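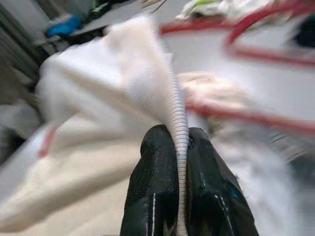 Hanging white T-shirts on a rail

Feed the hanger up through the hem. Pushing it in at the neck stretches the ribbing, and a stretched collar won't come back. Hold the shirt at both shoulders and give it one shake before it goes on. Leave a finger's width between garments.

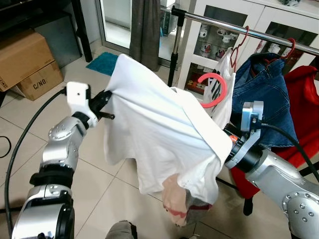
Can a denim jacket share a rail with white T-shirts?
Once the jacket has been through a few washes it can. Keep new denim at the far end, as the colour rubs off.

Comments (2)

Plastic hangers are fine for tees. Mine have lasted 7 years.

I wash whites at 40 and hang them straight away. No ironing.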